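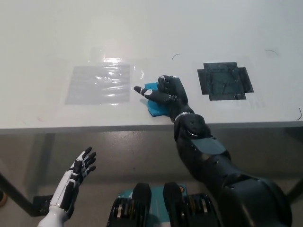

Gaétan Cloutier holds that a white work surface is a mistake, on the grounds that it shows everything and therefore never looks clean. His shop went over to dark gray in September and, he reports, complaints about dirty benches stopped.

The complaints stopped. The dirt did not necessarily go with them. A packing bench has one job besides being flat, and that job is contrast. Clear film is hard enough to find on any background; a short black strand is easy on white and close to invisible on charcoal. If a strand ends up under the wrap, the customer will find it at the other end.

The same argument applies to marked positions. Black on white can be read at a glance by anyone on the shift. A pale gray pad is weaker in this respect – it works until a sheet of plastic lies over it and throws back the lights. I would take a matte finish over a glossy one for that reason, and would pay for it.

Wiping a white top takes 4 minutes. Our bench gets wiped 7 times a shift, and I have yet to hear a case for doing it less often.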